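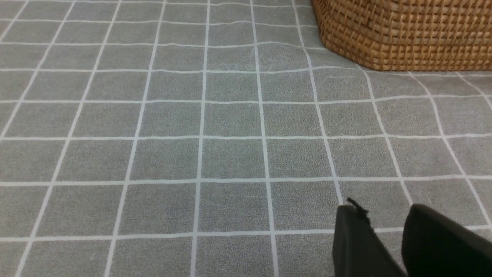 Fig. 1. Grey surface with white grid lines

Home | Projects | Reports | Contact

Meal Allowance for Council Staff in Almont: Project Report
3/4/24, by Munther Srour and Mikkel Juhl

We chose the meal allowance because both of us have family on the town payroll, and it comes up at dinner rather often! Almont pays it to 800 employees, from school cooks to the people who look after the parks, and the rate was last changed in July, six years ago.

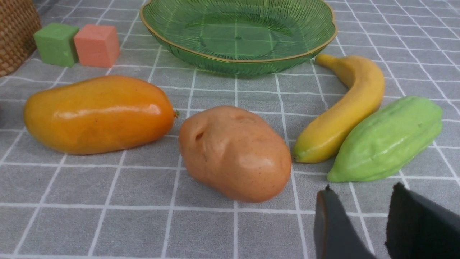 The allowance is one flat sum, paid with the monthly wage, and office and outdoor staff get exactly the same. Our tutor, Ms Brynjólfsdóttir, kindly let us talk it through over several lessons. Prices were the hard part – a mango and a potato may lie side by side, as they do on the gridded cloth, but their prices needn't rise together, so one figure for "food" hides a good deal. 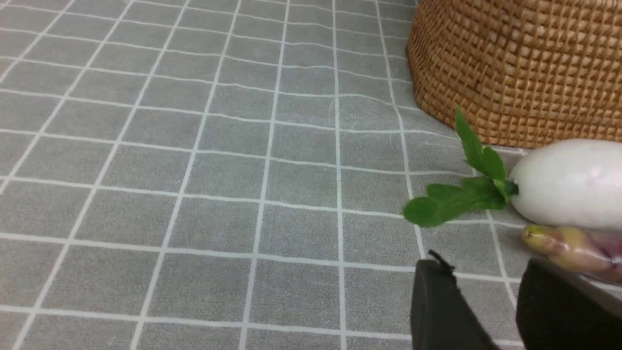
What we would like to do next

We spoke to six employees and two payroll clerks, all very generous with their time, and we would love to hear from the night staff too. We also still need the older pay tables from the town archive.

Contact: Fludier College project office | © Fludier College | Back to top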